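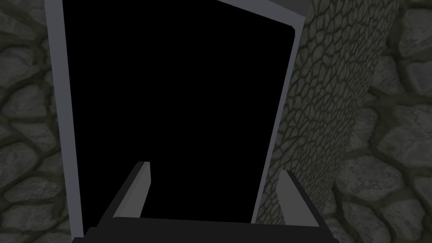 Diário da campanha de rega - Vale de Kalludach
Entrada de 20 de abril de 2018

Procedeu-se hoje à abertura da campanha de rega, com a entrada de água no canal principal às primeiras horas da manhã. A manobra foi conduzida a partir da tomada de Wurkeck, nos termos do plano aprovado no inverno e com as alterações introduzidas na última revisão, que constam da entrada anterior deste diário e não se repetem. A direção técnica esteve representada pela signatária. O registo das cotas ficou a cargo de Meifang Fan, que já o assegurara na campanha passada.

A albufeira encontrava-se abaixo do nível de pleno armazenamento, embora em situação mais favorável do que à mesma data do ano anterior. As chuvas de março chegaram tarde e concentradas, e uma parte considerável do volume afluente teve de ser descarregada por razões de segurança enquanto decorriam os trabalhos na grade de entrada. Lamenta-se o facto, que foi discutido na altura e para o qual não se encontrou alternativa aceitável. A grade está reposta e desobstruída.

A comporta de Wurkeck abriu sem esforço anormal. Nota-se, ainda assim, que o fuso continua a produzir o ruído descrito em várias entradas do ano passado e que a lubrificação efetuada na semana passada não o eliminou. Fica pedida nova observação, de preferência com a comporta em carga. Se o ruído persistir, deverá ser desmontada a porca do fuso no final da campanha, e convém encomendar a peça com antecedência: da última vez, o fornecedor demorou todo o outono.

O enchimento fez-se com lentidão deliberada. O revestimento do canal esteve seco vários meses e a experiência de campanhas antigas desaconselha qualquer pressa nesta fase. Existe nos cadernos mais velhos do serviço a anotação de um enchimento feito numa só manhã, por insistência dos utentes, de que resultaram lajes levantadas e uma interrupção que custou a muitos o milho temporão. A regra que desde então se observa é simples: sobe-se a cota por patamares, aguarda-se, percorre-se o troço e só então se autoriza o patamar seguinte.

A área inscrita para a presente campanha é de 2854 hectares. Aumentou a parte de pomar e recuou a de milho, tendência que se observa há vários anos e que altera de modo sensível a distribuição dos pedidos ao longo do verão. Os pomares novos pedem pouca água de cada vez, mas pedem-na com frequência e toleram mal os atrasos. O regulamento de turnos foi redigido quando quase todo o vale era milho e batata. A signatária já o referiu por escrito e volta a referi-lo: a tabela de turnos carece de revisão de fundo, e as correções avulsas que se têm feito estão a torná-la ilegível para os próprios serviços.

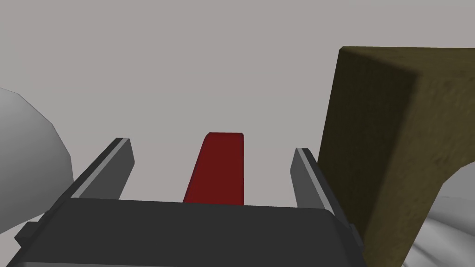
Percurso do canal principal

A inspeção do troço entre Wurkeck e o partidor de Piltadar foi feita a pé, pela banqueta da margem esquerda, na companhia de Quang Thân. O caminho está transitável em toda a extensão. A vegetação foi cortada em março e voltou a crescer com vigor nos pontos onde o canal transpira, o que constitui, aliás, o indicador mais fiável de fuga de que o serviço dispõe. Assinalaram-se no mapa os tufos mais densos. Dois deles coincidem com juntas reparadas no outono e devem ser vistos de novo quando a água estiver à cota de serviço.

À passagem pelo sifão verificou-se que a tampa da câmara de visita assenta mal e balança sob o pé. Deve ser calçada ou substituída. O portão de acesso tinha o cadeado novo, mas a corrente é a antiga e cede com facilidade.

O aqueduto apresentava humidade na face inferior do segundo arco, já conhecida. Não se observou gotejamento. Quang Thân recordou que a mancha se alarga sempre nos primeiros dias e recua quando a argamassa incha, e propôs que se adie qualquer intervenção até ao fim do mês. A proposta pareceu sensata e foi aceite.

No partidor de Piltadar a água chegou a meio da tarde, turva e com muita folha. Foi necessário limpar a grelha repetidas vezes, trabalho ingrato que se fez à mão, com o ancinho comprido, visto que o curto desapareceu entre campanhas. As lâminas do partidor estão direitas. A divisão entre os dois ramos será aferida logo que o caudal estabilize, e até lá não se aceitam reclamações fundadas na simples observação do nível, que nestes primeiros dias engana toda a gente, incluindo o pessoal mais antigo.

Ramal de Trịnh

Merece registo separado o ramal de Trịnh, cuja entrada em serviço foi adiada. O ramal tem 2100 metros e serve as parcelas altas, onde a pressão dos utentes é maior e a margem de manobra menor. Durante o inverno, um deslizamento do talude obrigou a refazer parte do revestimento. O betão foi colocado dentro do prazo, mas as noites frias atrasaram a cura e a fiscalização recomendou que se aguardasse. A signatária subscreve a recomendação, consciente do incómodo que causa.

Os utentes do ramal foram avisados por carta e por edital. A carta seguiu com atraso e tem uma redação infeliz: dizia que o fornecimento ficava suspenso, expressão que alarmou várias famílias e motivou telefonemas durante dois dias. Deveria ter dito que ficava diferido. Foi enviada retificação.

Para acudir às hortas e aos viveiros, que não podem esperar, autorizou-se a captação provisória a partir do canal principal, com bomba, em horário a combinar com o serviço. A autorização é pessoal e não se transmite a vizinhos. Já houve, no passado, captações provisórias que se prolongaram por toda a campanha e que acabaram por alimentar campos inteiros sem qualquer registo.

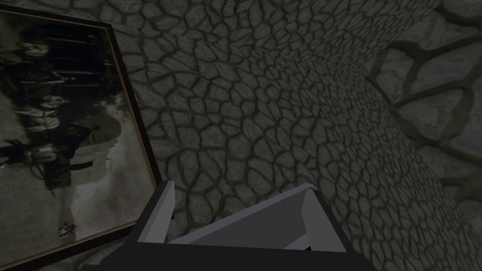

Segundo Lowri Gwilliam, o adiamento seria mais bem aceite se o serviço dissesse desde logo em que condições abre o ramal, em vez de anunciar uma data e depois faltar a ela. As pessoas das parcelas altas conhecem o betão e conhecem o frio, acrescentou, e o que as irrita é saberem as coisas pelo edital do vizinho.

A observação é justa e fica consignada. Determinou-se que o próximo aviso indique o critério seguido pela fiscalização e o nome de quem pode prestar esclarecimentos, e que seja entregue em mão nas casas onde não se sabe ao certo se a correspondência chega.

Turnos e contadores

Foram afixadas as listas de turnos para a primeira quinzena. Detetaram-se 5 erros na transcrição, todos relativos a parcelas que mudaram de titular por herança e que permaneciam em nome dos falecidos. Corrigiram-se à mão, com rubrica, nas folhas já afixadas. É de toda a conveniência que as alterações de titularidade passem a ser comunicadas pelos próprios antes do fecho das inscrições, mas reconhece-se que as partilhas seguem o seu ritmo e que o serviço não deve servir de instância de pressão entre irmãos.

Um dos casos merece nota. A parcela junto ao moinho foi dividida e os dois herdeiros pretendem regar pela mesma boca, em turnos seguidos, com um único contador. A leitura intermédia teria de ser feita de madrugada. O serviço não dispõe de pessoal para tal e não pode aceitar leituras feitas por uma só das partes. Propôs-se que ambos assinassem a leitura. Um aceitou, o outro pediu tempo para refletir.

Quanto aos contadores, a verificação de inverno abrangeu a totalidade das bocas do canal principal e uma amostra das dos ramais. Os desvios são, em geral, favoráveis ao utente: os aparelhos velhos contam por defeito. Daqui decorre uma questão que se arrasta e que a signatária prefere deixar escrita com clareza. A substituição dos contadores antigos fará subir a fatura de quem os tem, sem que tenha gasto mais água, e não faltará quem leia nisso um aumento encapotado. O assunto tem de ser explicado antes da primeira substituição. 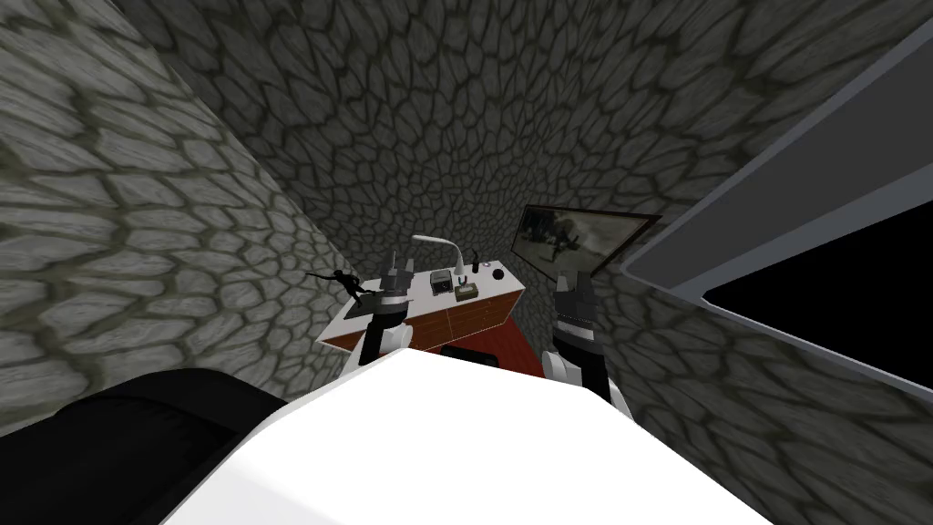 Ertuğrul Gezer respondeu a este ponto por escrito, ao fim do dia, lembrando que o prejuízo dos contadores velhos é pago por todos os restantes utentes e que esse lado da conta nunca aparece nos avisos. No seu entender, bastaria apresentar os dois valores na mesma folha, durante uma campanha, e cobrar apenas o antigo.

A sugestão tem mérito e um inconveniente: obriga a manter em paralelo duas séries de leituras, com o risco de troca que isso comporta. Será apreciada. Pediu-se a Đức Lương uma estimativa do trabalho adicional, que deverá acompanhar a proposta de substituição quando esta for submetida.

Ocorrências menores

Recebeu-se queixa de um pescador quanto à descida do nível a jusante da tomada. O caudal ecológico foi respeitado durante toda a manobra e a resposta seguirá com cópia do registo.

Encontrou-se um cão na caleira seca do ramal de Trịnh, incapaz de subir a parede nova, muito lisa. Foi retirado sem ferimentos. Convém prever degraus ou uma rampa nesse troço antes de o pôr em carga, para animais e para pessoas.

A régua de Piltadar está de novo legível, depois de raspada. A pintura dos algarismos mais baixos não resistirá a outro inverno.

Solicitou-se a devolução das chaves entregues na campanha passada. Faltam 3.

Situação ao encerrar do dia

Canal principal em enchimento até ao partidor, dois patamares abaixo da cota de serviço. Comporta de Wurkeck parcialmente aberta, sem manobras previstas durante a noite. Ramal de Trịnh fechado. Ronda noturna entregue a Quang Thân, com instrução de não subir a cota e de telefonar se a grelha de Piltadar voltar a tapar. O vento rodou para norte ao anoitecer e anuncia-se geada nos fundos do vale, circunstância que poderá trazer, logo de manhã, pedidos de água para proteção dos pomares em flor. A tabela em vigor não os contempla. Na falta de regra, serão atendidos por ordem de chegada e anotados na próxima entrada, com hora, boca e volume.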